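Table Water: a small gallery

Marin Kelmendi asked me to put something on the site about bottled water, after I'd grumbled about it through two meetings. I still don't believe most of what gets said about the stuff. Purer, softer, rounder on the tongue. Perhaps. I've drunk a lot of it at white tables under bad lights and I couldn't tell you which was which with the label turned away.

Aishwarya Kurup disagrees and says Prulska tastes of stone. She picked it out once in a blind tasting in the back room at Kanaan, and has mentioned it ever since. Once doesn't convince me. Rasha Mahasneh got hers wrong and went home cheerful enough.
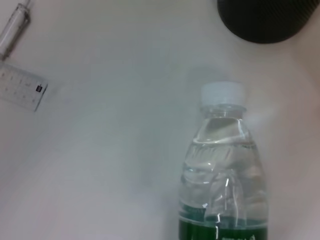 What I do grant is that the plastic has had more thought put into it than the contents. Ribs stop a thin wall folding when you grip it, and a waist gives your fingers somewhere to go. Clear water in clear plastic will throw light about whatever the price, so I'd be wary of anyone who tells you sparkle means quality.

A green label is supposed to say hills and springs. It says green to me. Lina Moussa, who used to design for Gomia, told me they went through 8 greens before settling on one, and that sales didn't shift either way.

Caps are where I lose patience. Ridges, fine, you need the grip. But Randa Atallah swears a tighter cap keeps water "fresher", and I've yet to hear what stale water is meant to be.

More to come in March, if Marin still wants it. Tap water next, from the kitchen at Plellance, in a glass.

Posted 14/01/2019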